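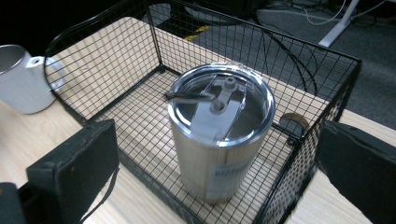 Sliding lid on my steel tumbler smells like old coffee no matter what I do

Posted by Khoa Hứa in Kitchen & Cleaning, 2019-10-30

OK so I've had the same stainless tumbler on my desk at work for almost 7 months and I love it, keeps my coffee hot all morning, no complaints about the cup part at all. It's the lid. It's one of those clear plastic ones with the gray slider that you push back and forth with a little knob, and there is a smell in there that will not go away. Kind of sour, kind of like a gym bag that somebody spilled a latte in.

What I've tried so far: dish soap and hot water, obviously. Dishwasher top rack (my sister yelled at me, she says it warps them, but it came out fine). Left it in white vinegar overnight and then it smelled like coffee AND vinegar. I also tried a toothbrush around the slot but I can't get the bristles under the slider.

I can't tell if the slider is supposed to come off. I've pulled on the knob pretty hard and it flexes a bit and then I chicken out. The brand is Goketti if that helps. I threw out the paper that came in the box. The sticker is still on the cup but the lines under the top print are too tiny for me to read, and I doubt there's anything useful on it anyway.

Also, where do you all keep yours when it's drying? I've been using a black wire basket on my desk, the kind with an open top and a grid floor, and I put the cup in it with the lid on so it's out of the way of my keyboard. Is that making it worse? I don't have a sink near me, just a bathroom down the hall, so whatever the fix is it has to be something I can mostly do at home.

Thanks in advance, I'm one bad morning away from going back to paper cups.

Thịnh Từ

The lid being on is a lot of your problem! I did the exact same thing for ages. You rinse it, you pop the lid back on because that's where the lid goes, and then it sits there closed up and damp until the next day. Take it off and stand it on its side next to the cup. Your wire basket is great for that, by the way, air gets underneath through the grid, so keep using it, just not with the lid on. Put a folded paper towel under the basket if you care about the desk. Mine's wood and I got two rings on it before I learned.

Now the slider. I don't have a Goketti but I've had a Quan and a Sestelus and on both of them the slider came off, it was just scary the first time. Don't yank the knob straight up. What worked for me was:

Run the lid under hot tap water for a minute so the plastic loosens up a little.

Slide it about halfway, so it isn't locked at either end.

Flip the lid over and look for a small tab or a peg poking through from the top piece. Push on that from below with your thumb while you lift the slider gently from above.

It should pop. If there's no peg and no tab underneath and it all looks like one sealed piece, then stop, yours probably isn't made to come apart and you'll snap the knob off (ask me how I know, that was the Quan).

If it does come off you are going to be disgusted. There was a brown paste under mine. Soap, warm water, an old toothbrush, and then look for a rubber ring around the edge of the lid. If there is one, pull that out too! The ring on my Sestelus was holding more smell than the rest of the thing put together. I use the handle end of a teaspoon to lift it, nothing sharp.

For what's left of the smell I make a paste with baking soda and a few drops of water, smear it all over, leave it while I eat dinner, rinse. Then leave it in pieces on the dish rack overnight. I do that every couple of weeks now and it's been fine.

And please don't go back to paper cups over a lid.

DrainboardDee

buy a new lid. they're cheap. I got mine at the housewares place in Pimthorpe, they have a bin of them by the register. bring the cup with you and try it on because the sizes look the same and they aren't

mugs_and_more_mugs

I agree with taking it apart, but I wanted to add denture tablets, which I didn't see mentioned. Fill a bowl with warm water, drop in one tablet, put the lid in upside down, and leave it for however long the box says. The fizz gets into the slot where a brush can't go, so it's a good one to try if your slider turns out to be the kind that doesn't come off. Rinse it really well afterward and move the slider back and forth under the faucet a bunch of times while you do. I'd skip doing vinegar and a tablet in the same go, one or the other.

Do you take milk? If you do, that's your sour smell right there. I switched to black coffee in the travel cup and I have my milky one in a regular mug at home, and I hardly have to scrub the lid at all anymore. I know that's not what you want to hear.

Also peel that sticker off! Water gets under the edge of them and they go gummy. Cooking oil on a paper towel, let it sit a bit, rub, then wash with soap.

Khoa Hứa

Update for anybody who finds this. There IS a peg. Did the hot water thing and pushed from underneath like Thịnh said and it came right off, and yes, brown paste, I gagged. Ring came out too. Baking soda last night and I left everything apart on the counter. This morning it smells like plastic, I'll take it.

Yes to milk, and I'm not giving it up, so I guess I'm a person who takes his lid apart now. Only thing I can't figure out is the ring, it has a flat side and a ridged side and I didn't look which way it was facing before I pulled it. I put it in ridges down and it drips a tiny bit when I tip it. Going to flip it tonight.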